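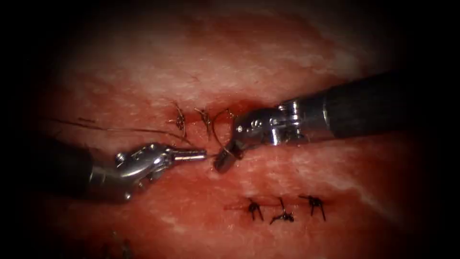

Third stitch of the upper row still in progress, lower row tied and trimmed.

How do you score a suturing policy when it does well on two stitches and falls apart on the third?

Posted by Lakshmi Hegde
Jan 3, 2024
Tags: surgical robotics, imitation learning, evaluation, suturing

I'm working on learned suturing on a synthetic tissue pad with two instruments, and I'm having more fun with it than I've had with any project in years. We train from teleoperated demonstrations (my labmate Refugio Tapia did nearly all of them and has very patient hands). The policy gets the camera view plus the joint states and puts out short chunks of motion for both arms. A full trial is one short incision, three interrupted stitches, each one tied.

The result I'm so excited about: after we changed how the demonstrations are cut up, the policy got through all three stitches in 12 of 44 trials. Before the change it was 5 of 44, same pads, same starting poses. The only difference is that we stopped training on whole incisions and started labeling each demonstration by phase (drive the needle, pull through, wrap, cinch, hand back) and giving the phase to the policy as an input. No new data at all!

My trouble is with how to report it. "Completed the incision" is a harsh score. Lots of trials put in two perfectly decent knots and then get lost on the last one, usually while there's a loop of slack thread between the stitch and the needle and the two tips are close together. Those trials count as zero, the same as a trial where the needle is dropped in the first few seconds. If I count single stitches instead, the numbers look a lot nicer, but then I worry I'm flattering myself, and the stitches in one row aren't independent of each other anyway.

So, how would you score this? And does anyone have a trick for the slack loop? The thread is very fine, and against the pale patches in the pad it is a different problem than against the red.

Two more details in case they matter. We cap every trial at 60 seconds per stitch. And the pads get reused for more than one row, so a new incision often has finished stitches nearby.

Radosław Tomaszewski
Accepted, 9 votes

Congratulations, that's a lovely jump for a change in labels!

Report both, and add a third thing: a survival table by phase. Line up your five phases times three stitches, so fifteen steps in order, and for each step write how many trials reached it and how many got past it. People can read the full-incision score off the last row and the per-stitch score off every fifth one, and the place where your policy gets in trouble jumps out without you having to argue for it. It also deals with your independence worry, up to a point. Every entry is "given that we got this far," so you aren't pretending that stitch three starts from a clean pad.

A few things I'd be careful with:

Give the raw counts in every cell. With 44 trials the later rows will be thin, and a percentage from a handful of trials looks much firmer than it is. If you want intervals, bootstrap over trials and never over stitches.

Decide what counts as a finished knot before you look, and have somebody score the videos who doesn't know which policy made them. We did this at Mellor last March with two scorers and they disagreed far more than I expected, nearly all of it over whether a loose knot was a knot. We ended up with a gentle pull test at the end of each trial. It takes an extra minute and I would never go back.

Put timeouts in their own column. A policy that hovers until the clock runs out and a policy that tears the stitch out have both failed, but they need very different fixes. I'd also rerun a small batch with the cap lifted. I have seen a "failure" at pull-through become a success given another ten seconds of dithering.

And keep the old policy in the same table! If most of your gain sits in one phase, that is a better story than 5 going to 12, and it gives reviewers something they can check.

One question back to you: where does the phase come from at test time? If a person presses a key to move to the next phase, say so right at the top, as that is a big piece of help.

 Lakshmi Hegde: This is wonderful, thank you. The phase comes from a small classifier on the same camera view, no key presses. I filled in half your table over lunch and the drop is at cinch on stitch three, much sharper than I'd guessed. Wrap is nearly fine! I had been blaming wrap for weeks.

 Radosław Tomaszewski: Then check the classifier at that point too. If it calls "hand back" early, the policy lets go of tension and you get your slack loop for free.

 Lakshmi Hegde: Oh no. Checking tonight.

Abdul-Rahman Odoi
4 votes

I can't add much on scoring (do what Radosław says), but I love the thread problem, so on to that.

What helped us most was collecting recovery demonstrations. Have Refugio start from a bad state on purpose: thread slack, tips nearly touching, needle already in the right grasper, two stitches done. Ten minutes of those did more for us than another afternoon of clean runs. Clean demonstrations hardly ever show the policy what a mess looks like, so it has no idea what to do in one. We save the joint states at the moment a rollout goes wrong, drive the arms back there, lay the thread by hand as close as we can, and record from that point.

Second thing, shorten the tail. Our operators left a long strand lying across the pad, which is easy for a person to ignore, and the policy kept treating it as the working end. Trimming to a shorter length at the start made the whole thing calmer. If you need the length for three stitches, at least vary where the strand lies in your demonstrations.

Third, the old stitches. Since you reuse pads, try a few trials on a fresh one and see if anything moves. A dark finished knot is a much stronger thing to look at than fine thread on a pale streak. We wrote a little augmentation called Sestitura that pastes knots at random spots in the training images. It's ugly and it worked.

I'd also shift the pad between trials so the pale patches don't sit in the same place every time.

Roy Sedgwick
1 vote

Just use a thicker thread. We had the same thing at Lolus and switching to a heavier braided one fixed it in a day. As for the scoring I'd go with the per-stitch number, everybody does.

 Abdul-Rahman Odoi: Thicker thread is great for debugging, but it holds a knot differently, so I'd want the final numbers on the fine one.

 Roy Sedgwick: Fair. We never did go back and check.

 Lakshmi Hegde: I'll try it for the recovery recordings at least! Update on the classifier: it does jump to "hand back" early on stitch three, in most of the trials that failed there. Retraining it with Abdul-Rahman's kind of messy starts mixed in, and I'll post the full table when the new batch is scored.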